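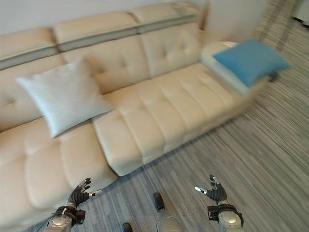
*Cream leather, gray band, one silvery pillow on the long side.*

I swore I'd never own a pale sofa. I have a dog, I drink red wine, and I eat most of my dinners off my lap. Then I wandered into the Plullberg showroom in Menimham last July to kill half an hour, sat down on a cream leather sectional and stayed there so long that a salesman brought me a coffee (brave of him, considering the upholstery!).

What got me was the headrests. Most low modern sofas stop somewhere around my shoulder blades, and I'm tall, so I end up sliding down until I'm lying flat. These raised panels hold my head up through a whole movie. I love the gray band running under them too, even if my sister says it looks like a car seat. It picks up the striped carpet, which I already had and wasn't about to replace.

Now for the buttons. Every one of those little dimples collects crumbs, and I go over them with a soft paintbrush on cleaning day, feeling slightly ridiculous. The leather gets a wipe with a barely damp cloth and a cream that costs me 30 dollars a jar. I bought two throw pillows for another 100 and the satiny one slides around like a fish, but it looks so good against the cream that I keep putting it back.

The chaise was supposed to be for guests. I've had my feet on it every night for months, and the dog has learned to ask before she joins me. Mostly.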